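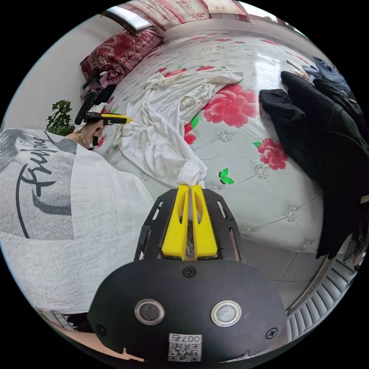 Dudo

Last updated: Friday, 4:40 pm
Reading time: 3 min

Ticket: cloth folding sessions failing the Lesholm check
Status: open, waiting on retest
Priority: high, the batch is due before end of November

Problem as reported: 13 folding episodes out of 105 bounced by the checker. Same error each time, "second tool lost". All from bedroom setups, all light coloured cloth on a patterned sheet. Kitchen and table jobs fine.

9:20 am - pulled the rejects. First guess was calibration. Reran it on both handhelds, passed. Not that.

9:55 am - checked the tag on the housing against the register. 007, matches. Label clean and flat. Moving on.

10:30 am - watched the rejects at half speed. Pattern is pretty clear. Operator pinches a corner with one tool, then leans right over the bed with the other to get the far side of the cloth. Second tool goes in behind the fabric or behind the operator's own arm and the tracker gives up after 20 frames. Working practice says both jaws stay in view from first pinch to release. We've let that slide on beds becuase the reach is awkward.

11:15 am - asked Sendow if the 20 frame limit can go up. Answer was no, it's in the standard and every site runs the same number. Fair enough.

1:05 pm - went over the bed sheet question again. Peonies, butterflies, quilting, plenty going on there but the white cloth still shows up against it. Rule 4 only asks for contrast between cloth and surface. Patterned bedding is allowed, don't go swapping people's sheets. Ban team had been telling operators to strip the bed first - please stop, we want homes as they are.

1:40 pm - other clothes on the bed. Black pile on the edge is OK if it stays out of the fold area. Don't tidy mid episode. Move it before you start or leave it.

Interim fix, applies now:
- Cloth pulled to the near half of the bed before recording starts.
- Pinch a corner or hem, never the middle of a bunch.
- Second tool comes in from the side, jaw pointed at the cloth.
- If you have to lean right across, stop and start a new episode.
- Wipe the sensor windows between episodes. Dry cloth only.
- Bracelets and watches: fine under the current rules if they don't touch the handle. Loose sleeves get rolled.

3:10 pm - trial run with the new start position, got through the checker first go. One run doesn't prove much. Need a proper set before I'll close this.

4:30 pm - the 13 stay rejected, no hand editing to get them over the line. Redo them with the steps above and log under the same ticket so the count gets back to 105. Checker logs need to be kept at 100 per cent, passes aswell as fails, had two sites sending only the fails.

Still to do: reword rule 4 so it says cloth and surface, not "background". Ask Lesholm whether diamond quilting has caused trouble anywhere else. Retest Monday morning.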